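Am 31. Mai 2025 schrieb Helmut Hagedorn:

> Die Umlage für Urkton steigt auf 132 Euro, dafür bekommen wir von Amrani neue Fenster im Treppenhaus. Ich finde das fair.

Helmut, fair wäre es, wenn jemand das Angebot gelesen hätte. Im Januar standen da noch 107 Euro, und die Fenster waren dieselben. Woher die Differenz kommt, steht nirgends.
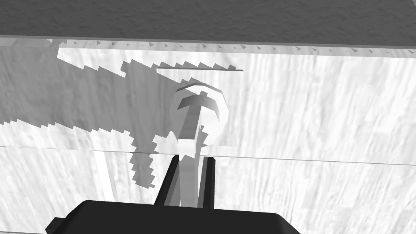 **Oberflächen**

Weiß mit Holzmaserung klingt nett. Ob das auf den Fensterbänken länger hält als der Lack von Rivia, bezweifle ich - eine Garantie habe ich im Angebot nicht gefunden. Vernon Vachon wollte nachfragen, bisher kam nichts.

Und dann die Türen: 238 Euro pro Stück, Montage extra.
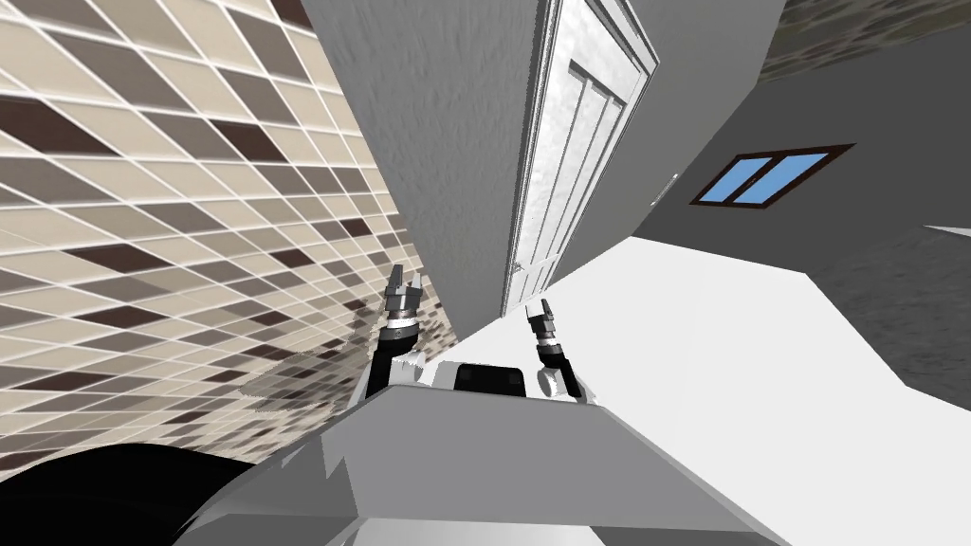

*Durchgang mit Tür, Ansicht schräg*

Ich stimme so nicht zu. Bitte erst ein zweites Angebot, meinetwegen von Undden.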